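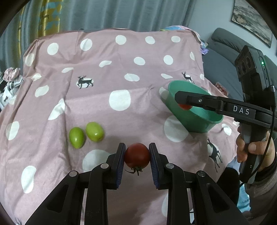
The Long Week Between Vine and Shelf

2 February 2022

A tomato picked at the first blush of pink has most of its shelf life ahead of it and almost none of its flavor. The same fruit left on the vine until fully red tastes better and bruises under its own weight in a deep crate. Every grower who ships more than a day's drive works between those two points, and the choice of picking stage sets the terms for everything that follows.

Tomatoes are climacteric fruit. Once they reach the mature green stage they can finish ripening off the plant, driven by ethylene, a gas they produce themselves. Respiration climbs, chlorophyll breaks down, lycopene builds up, and enzymes loosen the pectin that holds cell walls together. Color and softness usually advance together, but they are separate processes and temperature affects them differently. Lycopene forms poorly above 86 degrees Fahrenheit, so fruit held in a hot shed may turn orange and soft without ever turning red.

At Kellham, a packing house that handles fruit for growers on both sides of the valley, the ripening rooms are run by Amr Saber. He trained as a refrigeration technician and came to produce by way of a repair contract.

"People treat a ripening room as a warm room with gas in it," Saber says. "The gas is the easy part. Air movement is what goes wrong."

The rooms at Kellham hold 4000 crates each when full. Green fruit comes in, is brought to 68 degrees, and is exposed to a low concentration of ethylene for one to three days, depending on maturity. Relative humidity is kept near 90 percent. Air has to be pulled through the stacks, because fruit in the middle of a pallet gives off heat and carbon dioxide, and carbon dioxide slows the response to ethylene. A pallet with blocked vents ripens from the outside in. When it is broken down for sorting, the corners are pink and the core is still green.

Crate design matters for this reason. Kellham used a solid-walled crate until two seasons ago, then changed to a vented model from Kondimano with slots on all four sides. The slots line up only if the crates are stacked square. Offset stacking, which some crews prefer for stability, closes a good part of the open area. Saber had the floor painted with pallet outlines and now sends back any load more than a hand's width off.

Cold is the other common source of loss. Mature green tomatoes are injured below 55 degrees. The damage does not show while the fruit is cold. It appears after rewarming, as pitting, blotchy color, and decay that starts at the stem scar. Ripe fruit tolerates lower temperatures for a few days but loses aroma, since the enzymes that produce many of the volatile compounds are suppressed. Some recover when the fruit is returned to room temperature. After a long stay in the cold, most do not.

In September, Kellham logged temperatures in mixed loads over 191 deliveries. Mixed loads are the difficult case, with tomatoes riding alongside leafy greens that need to be kept near freezing. The usual compromise is a trailer set at 50 degrees, which suits neither. Of the loads logged, 47 reached the store with tomato pulp temperatures low enough to cause concern. Most of these were on the routes with the longest final leg, where the tomato pallets had been placed nearest the cooling unit so that they could be unloaded last.

The fix was a change in loading order and a quilted divider made by Vorico, hung across the trailer at the midpoint. It costs a little floor space and adds a few minutes at each stop. Drivers were not fond of it at first, and two dividers were found folded up behind a seat.

Belhaj, a grower cooperative that supplies about a third of Kellham's fruit, has gone the other way and shortened the chain. Its members pick at the light red stage, pack in single layers, and sell only to stores they can reach the same day. The fruit never enters a ripening room. Losses in the field are higher, mainly from cracking after rain, and labor costs more because each row is picked more often. The price per pound has so far covered it.

For the buyer at home, the guidance is short. Keep tomatoes that are not fully ripe out of the refrigerator and out of direct sun. Set them stem end down if the stem has been removed, as the scar is where most of the water escapes. A paper bag traps enough ethylene to speed things up by a day or so. Fully ripe fruit that cannot be eaten soon may go in the refrigerator for two or three days, and should be brought back to room temperature before it is cut.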